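Orningate beige serving tray and ribbed plate set: our experience after one summer

I bought this set in July for the small office where I work, and I promised my colleague Aliki Karagiannis to write down what we think of it, as she was the one who had to approve the money. It is sold by a shop called Firkura, which also has the Grillthorpe range. We compared both before ordering. The Grillthorpe trays have handles, and I still miss the handles a little, but they did not fit in our cupboard.

What you get is one large rectangular tray in beige and some white round pieces to use with it. The pieces have a thin dark line along the rim and very fine lines that go out from the middle. On the website the lines look quite strong. In real life they are delicate, and you notice them mostly when the light falls from the side.

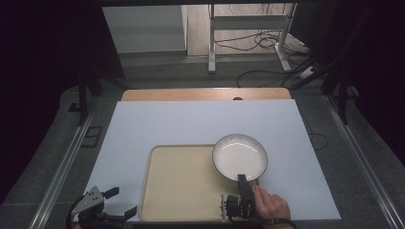
The tray on our white board, with the plate over one corner.

First the tray. The corners are rounded and the rim is only a little raised. I was afraid the rim would be too low, and for drinks I think it is. If you walk with full cups you must walk slowly. Makis Moschos, who is a tall man with a fast step, spilled coffee with it in the first week and now he prefers to make two trips. For plates and bread the rim is enough, nothing has ever slid off.

The colour I like very much. It is a soft, creamy beige, matt, and crumbs do not shout on it as they do on a dark tray. Tea stains come off with a wet cloth if you do not leave them overnight. I left one overnight and it needed washing-up liquid and some patience, but it went away.

The floor of the tray is flat, so there is no place made for a cup or a bowl. Some people want these places. I do not, because then you can only use the tray in one way. We put papers on it, fruit, the post, and once a whole cake for Darius Pop when he finished his exams.

Now the white pieces. The dark line at the rim gives them a finished look, and it also helps in a practical way, because our table is white and a fully white plate disappears on it. The surface is glossy. Under a ceiling lamp it reflects quite a lot, and if you like calm, matt dishes you will not be happy with these.

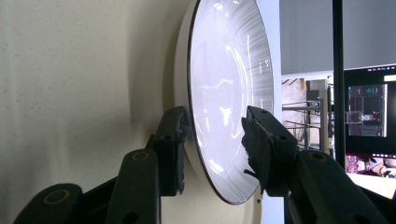
I had one worry about the fine lines, that food would stay in them. With yoghurt and with soft cheese I have had no problem. With egg you should rinse at once. Aliki uses a soft brush and I use only a sponge, and we cannot see a difference between her washing and mine. The dark line has not faded so far, but we wash everything by hand, so I cannot say how it behaves in a dishwasher. The paper in the box says nothing clear about this — I would be glad if the seller added one sentence.

The rim is pleasant to hold. You can take a piece by the edge with two fingers and it does not feel that it wants to escape, at least with dry hands. With soap on the hands it is another story, and I hold it with both.
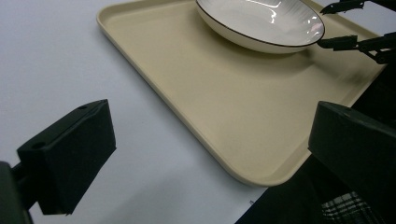
Bowl on the tray, with plenty of free space beside it.

The tray is large. Please measure your shelf before you buy, because I did not, and for the first days it stood behind the printer. A bowl at one end leaves good space for a sandwich, a glass and a spoon. For one person eating at the desk it is really too much tray, but for two people sharing lunch it is very comfortable.

A word about delivery. The parcel came late and one corner of the box was pressed in, but the contents were well wrapped and complete. I wrote to the shop and a Mr Fotis Chrysikopoulos answered me politely the next morning. He offered a replacement, which I did not need.

We paid 70 for the set, with 17 more for delivery. I find the set fairly priced and the delivery too expensive. If you order for more than 100 you do not pay delivery, so it may be wise to order together with a neighbour. The cheaper set by Chuang, which my sister has, looks similar from far away, but her tray has started to bend and ours lies flat.

Would I buy it again? Yes, for serving food and for light meals. For carrying hot drinks over a long corridor I would take something with a higher rim and with handles. Four stars from me, and Aliki says four and a half.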